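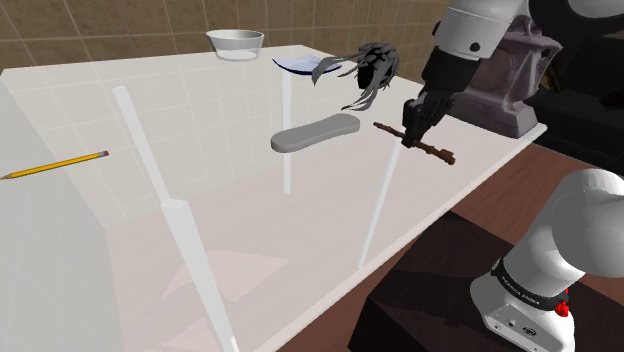
Hi, and welcome to the questions page! I'm Latrice Lindqvist, I fix phones at the Durthorpe counter, and I wrote all of this myself between customers, so please forgive the rambling. Most people land here with a battery that won't get them through lunch, and the first thing they want to know is whether they can do the swap at home. Sometimes, yes. But be gentle! The little ribbon cables inside want the kind of hold that gripper has on its twig, closed around the middle and pointing straight at the job, and people tend to yank them from one end instead. If you've never opened a phone before, bring it in and let me do it.

How do I know my battery is worn out?

The usual signs are sudden shutdowns in the cold, a percentage that drops in big jumps, or a phone that only behaves while it's plugged in. If the screen is lifting at one side or the back feels bulged, stop charging it right away, switch it off and call me. Don't press it flat. Please, please don't press it flat!

How long does a swap take?

If I have the part, you can usually drop off in the morning and pick up by 6 that evening. Older models have to come from our shelves in Larkby, and Spyros Zupan drives those over, so add a day or two. Spyros will text you when it's on the van (he's much better at texting than I am).

Will I lose my photos?

A battery swap doesn't touch your storage. I still ask everyone to back up first, and I'll ask you again at the counter, and I might give you a look. Phones that have been dropped or soaked can fail for reasons that have nothing to do with the battery, and I can't get pictures back from a dead board.

Do you need my passcode?

Not for a battery. For a screen I'd like you to stick around for five minutes and unlock it yourself so we can test touch and the front camera together. I'd rather not have your passcode written on a sticky note in my shop.

What kind of batteries do you fit?

For most models I use Rukano cells. They come in 4000 mAh for the bigger phones, and I check each one on the meter before it goes in. If you want the phone maker's own part I can often order it, it just costs more and takes longer. Tell me before I start, not after, ha!
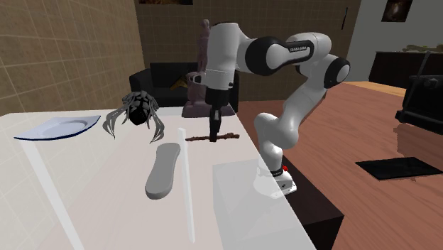
One more thing on parts: I don't fit batteries that customers bring in from online sellers. I used to, and I spent far too many evenings taking them back out again. If you've already bought one, send it back and get your money.

Will my phone still be waterproof afterward?

No promises. I put in a fresh adhesive seal every time, but I don't have a way to pressure test it, so treat your phone as a dry-land phone from then on. No pool, no shower podcasts.

What about tablets and handheld games?

Tablets yes, handhelds yes if I can find the part. The Rimkutė tablets are glued so hard that I quote those one by one, and now and then I'll tell you it isn't worth it. Laptops go to Spyros.

How long is the warranty?

200 days on the battery and on my work. Keep the paper slip, or snap a picture of it on some other phone. Cracked glass and water damage aren't covered, and neither is a second repair by your cousin.

Can I just walk in?

Sure, except in September, when every student in town shows up with a smashed screen and the line goes out the door. Book ahead that month. If you already have a repair with us, give your ticket number when you call. It's the number at the top of the slip, something like 1396, and without it I have to go through the whole drawer.

Where do old batteries go?

Into a metal bin in the back, and then off to the recycler. You can bring me loose phone batteries too, even if you didn't buy anything here. Put a bit of tape over the contacts first, and leave the swollen ones at home until we've talked on the phone.

We use cookies to remember your settings and see which pages get read. By continuing to browse you agree to our use of cookies. Accept Manage preferences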